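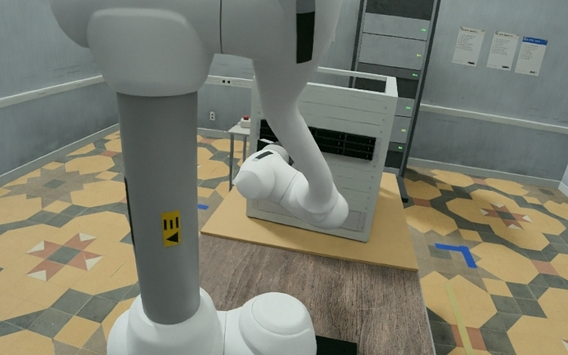 Robot arms learn the dull jobs, slowly

Server room work and laundry are both on the list. Neither is close to being handed over.

Westix, a company that fits out and maintains small server rooms, has spent the past year finding out how much of its routine work can be given to a robot arm. The short answer, according to a report the company sent to its customers in October, is some of it, on a good day, with a person in the building.

The report covers 140 test tasks. All of them were chores that a junior technician would be given in the first month on the job: checking that a drive is seated, pulling one and putting another in its place, reading the status lights on a rack, closing a panel, moving a cabinet a short way across the floor. Much of the practice was done in simulation first, with a computer-made room and a computer-made arm, before anything was tried on real equipment.

Westix says simulated practice is cheap and can run all night. An arm can drop the same drive 500 times on a screen and no one has to pay for a drive. The trouble starts when the same program is moved to a real arm in a real room. Floors are not level. Cabinets that are supposed to be identical have been bumped, shimmed or put together by different people. A latch that opens with a light push in the computer model needs a harder push in the building, and an arm that pushes harder everywhere will sooner or later break something.

The company's best results came from the work that involves the least touching. Reading indicator lights and reporting a fault was done well enough that Westix plans to offer it as a paid service. Pulling a drive from its bay came next. Putting one back in was a good deal worse, and the report says why in a single sentence: a drive that goes in crooked can look the same as a drive that goes in straight until someone tries to close the handle.

Cables were the worst. The arm could find a cable and take hold of it. It could not be trusted to unplug the right one from a bundle, and it often pulled on neighbors that had nothing to do with the job. Westix has dropped cable work from its plans for now.

Speed is the other problem. A technician swaps a drive in 2 minutes, including the walk from the door. The arm took 30 minutes for the same job when the setup time was counted, and Westix counted it. Bringing the arm in, fixing it in place and letting it work out where the cabinet stood made up most of that. The company argues that the comparison would look different in a large room where the arm stays put and the work comes up every day. Most of its customers have one or two cabinets in a back room.

Household chores are a different market, though the companies working on them describe many of the same difficulties. Marchand, which makes washers and dryers for apartment buildings, has been testing an arm that loads and empties machines in a shared laundry room. The company has not set a date for a product. In a statement it said that loading is mostly solved and that emptying is not, as wet sheets wrap around each other and around the arm.

Marchand started with folding, like many firms before it, and gave it up after one winter. A towel laid flat on a table could be folded neatly. A towel taken from a basket first had to be recognized as a towel, then shaken out, then turned the right way, and by then most people would have finished the load. The company now says that its customers never asked for folding anyway. Building managers wanted finished loads moved out of the machines so that the next tenant could get in.

Tenants in the test building were asked what they thought. The replies were mixed. Several liked that a load left sitting would be moved without a neighbor having to handle it. Others did not want a machine going through their clothes, and one wrote that she would sooner come down in her slippers and do it herself. Marchand has since added a switch on each washer that tells the arm to leave that load alone.

On the shop floor the picture is a little further along. Ginine, which runs a chain of hardware stores, has used arms on wheels to face shelves after closing. Facing means pulling goods forward so the front of each shelf looks full. It is a tiring job and hard to hire for on the late shift. The arms do well with boxes and paint cans and badly with anything in a bag. Screws sold loose in bins are left to staff.

Ginine says the arms have not replaced any workers. Two stores cut back late hours during the trial and then put them back, after the morning crew complained about finding goods on the floor at 6 a.m. The chain now schedules one person to be present while the arms run. That person also does the bagged goods, the returns and the cleaning up, and the company considers this the normal way of using the machines for the next few years.

The question of who is standing nearby comes up in all three cases. The Westix report says that a person stepped in on a large share of the real-world tasks, sometimes to stop the arm, more often to nudge something a little closer. It lists these as assisted and does not add them to the successes. Not every company counts this way, and the report advises buyers to ask how a success rate was worked out before comparing one machine with another. A drive that was swapped with a hand on the cabinet door is a swapped drive, but it still took up a technician's time.

Buyers should also ask where the numbers came from. A rate measured in simulation will nearly always be higher than one measured in a building. Westix printed both sets side by side for its own tests, and the gap was widest for anything with a latch, a hinge or a cable. For reading lights there was hardly any gap at all.

Price remains the point on which the companies say the least. Westix would only say that an arm for a single small room does not pay for itself at present. It is looking at a shared setup in which one arm is moved between several customers in the same office park. Marchand expects to rent its machines to building owners by the month. Ginine owns its arms outright and said that repairs had cost more than planned in the first year, mostly wheels and gripper pads.

There are small changes that people could make to help the machines along. Westix is asking cabinet makers for latches that click in the same place every time and for bays marked in a way that a camera can read from an angle. It has also begun putting tape marks on customers' floors to show where a cabinet should stand, and says its human technicians have found them handy too. Marchand wants a washer door that swings fully flat against the machine beside it. Its engineers think that would save more time than any new program.

For the moment, the jobs that can be handed over are narrow ones: look at this, report that, push these boxes forward. The next round of Westix tests will use the same list of tasks, with cable work left out and a new section on dust filters added. The company expects to send the results to customers in the same form as before. Marchand's laundry room trial continues in one building, with a second to be added once the door question is settled. Ginine will keep its arms in the stores that have them and has no plans to buy more before its next lease renewals.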